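# How a Robot Hand Learns to Pick Things Up

A page from the Prestden Robot Club, for readers aged eight and up
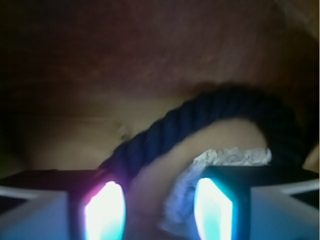
Picking things up is one of the first jobs you learned to do. You were a baby at the time, so you don't remember how hard it was. A robot has to learn it too, and at our club we spend most of the autumn on nothing else. We use a gripper, the part of a robot that does the work of a hand. Ours has two fingers, and each one has a panel on the inside that glows. The things we ask it to deal with are ordinary and mostly soft. A dark blue twisted rope, a crumpled white tissue and something tan and fuzzy make a good muddle, and a muddle is much harder for a robot than one thing on its own.

## Two fingers

Your hand has four fingers and a thumb. It can bend in lots of places, and your skin can feel heat, cold, bumps and wetness. A two-finger gripper does much less. Its fingers move towards each other and away again. When they close, they squeeze whatever is between them.

Try being a gripper yourself. Hold out your thumb and first finger and keep them straight. Tuck the others away. Now pick up a pencil. That should be easy. Next try a sock, and then a sheet of paper lying flat on the table. The paper is the worst, as you can't get a finger underneath it. Most people end up pushing it to the edge of the table, and robots can be taught that trick as well.

## What a camera near the hand can see

Your eyes are in your head, a long way from your fingers. A robot can have its eyes wherever its builders like. One good place is close to the gripper, so that the camera goes wherever the hand goes.

This has a good side and a bad side. The good side is that the robot gets a close view of whatever it is about to grab. The bad side is that things very near to a camera can look blurry. Hold a pencil right up to your nose and you will see the same thing happen. Also, the robot's own fingers take up a lot of the view. It must learn which parts of what it sees belong to itself and which parts belong to the world.

Light matters too. If the room is dark, a camera picks up very little. Lights near the fingers help, but they can also change the colours of things. White paper beside a blue light looks blue. You and I know that it is still white paper. A robot has to be shown this many times, with many different lights.

## Why rope is hard

A wooden block has one shape. If you pick it up by one end, the other end comes with it. You can tell a robot exactly how wide a block is, and it will be the same width tomorrow.

Rope doesn't work like that. If you lift it in the middle, both ends hang down. If you lift one end, the rest may slide, curl or catch on something. Every time you drop a rope, it lands in a new shape. Some of those shapes have loops, and a loop can be lying around something else. When the robot pulls the rope, the other thing might come along too.

In our first month we write down what we think will happen before the gripper closes. Then we let it close and see. We are wrong quite often.

## Why tissue is harder

Tissue weighs almost nothing. When a robot grips something heavy, its motors have to work harder to lift it, and the robot can measure that. When it grips a tissue, the motors hardly notice. The robot may think it has missed.

Tissue also tears. A gripper that squeezes everything as tightly as it can will be fine with a rope and no good at all with a tissue. So the robot needs to know how much to squeeze before it starts, or else it needs to feel its way and stop in time.

## Learning by trying

There are two main ways to get a robot to do a job.

The first way is to write down every step. Move down. Close the fingers. Move up. Open the fingers. This works well in a factory where the same part comes along in the same place all day.

The second way is to give it a lot of tries to learn from. A person guides the robot through the job, again and again, and a computer keeps a record of what the camera saw and how the fingers moved. A program then looks through all the records for patterns. After enough of them, it can make a fair guess at what to do with a muddle it has never met before.

Last year our club recorded 400 tries. That sounds like a lot, but some were spoiled. In 126 of them the gripper closed and came up with nothing in it. We kept those as well. A record of a miss is useful, so long as it is labelled as a miss.

## What we do at the club

We meet in the upstairs room at the Muvach Centre after school. Viorica Shehu runs the club, and Todor Živković looks after the computers. There are 32 of us, so we work in small groups and take turns.

Each group has four jobs:

- **The setter** puts the objects down. The setter must make a new muddle each time and mustn't tidy it.
- **The driver** moves the gripper.
- **The recorder** starts and stops the recording and writes "hit" or "miss" in the notebook.
- **The watcher** keeps a hand near the stop button and doesn't do anything else.

We swap jobs after every ten tries. Most people want to be the driver. Viorica says the setter's job matters just as much, and she is strict about it. One group used to lay the rope in the same neat curve every time, and their program learned that one curve very well. When another group dropped the rope in a heap, it couldn't do a thing.

In the spring we take our program to the Skonosgate Challenge, where clubs from different towns are given the same set of objects. You don't find out what the objects are until the morning. Last time there was a wet sponge. We hadn't practised with anything wet, and we came ninth.

## Rules for working near a gripper

1. Tie back long hair and roll up loose sleeves.
2. Keep your fingers out of the gap, even when the gripper isn't moving.
3. Say "moving" in a loud voice before you move it.
4. If something gets stuck, press stop first and then tell a grown-up.
5. Don't bring things from home for it to pick up unless you have asked.

## Try it at home

You don't need a robot for this. You need a friend, a pair of kitchen tongs, a scarf or blindfold and some soft things, such as a sock, a shoelace and a tissue.

1. One person is the gripper. Put the blindfold on and hold the tongs.
2. The other person is the computer. Drop the soft things in a pile on the table.
3. The computer tells the gripper what to do, using only these words: left, right, forward, back, up, down, open, close.
4. See if you can get the sock out without moving the shoelace.
5. Mix up the pile and have another go.

Then try it again with the blindfold off and the computer keeping quiet.

## Words to know

**Gripper:** the part of a robot that holds things.

**Motor:** a machine that turns electricity into movement.

**Program:** a set of instructions for a computer.

**Record:** a saved copy of what happened during one try.

**Muddle:** our club's word for a pile of objects. Grown-ups who work with robots usually call it clutter.

The next beginners' group starts in September. Ask for a form at the desk in the Muvach Centre, and bring a jumper, as the upstairs room is cold.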